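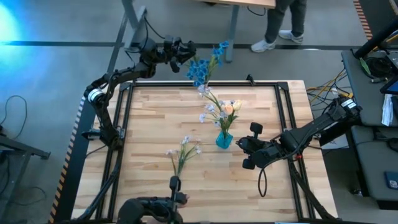

Flower Arranging with Two Arms
Project report, Man-sik Bae and Lukian Symonenko
Robotics Project Course, Flultosstead
Tuesday, August 10, 2021

Goal

Our task was to have two robot arms put artificial flowers into glass vases. We picked flowers because the stems bend and catch on each other, and our earlier work was all with rigid blocks.

Method

We recorded 374 runs by guiding the arms by hand. Each run starts with bunches lying on the table and lasts up to 40 seconds. We threw out eight runs where a cable pulled on the gripper.

The left arm takes the white bunch. The blue bunch lies on the right, next to the turquoise vase — the harder side, as the petals touch the glass.

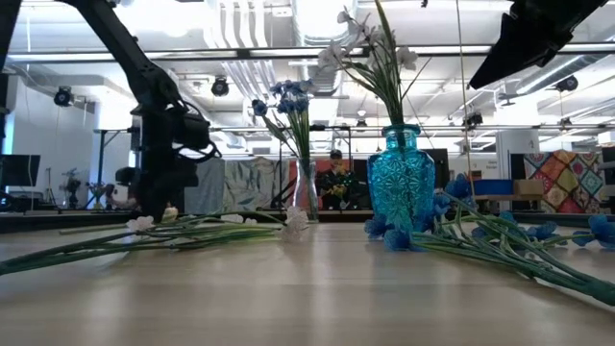 Problems

Glass was hard for our vision code. The clear vase was missed more often than the blue one. Man-sik rewrote the detection step to look for the rim first, and we kept that version. Gripping too near the blossoms also tipped the bunch.

Recent projects
Urum line follower
Nimmont sorting table
Hwang cup stacker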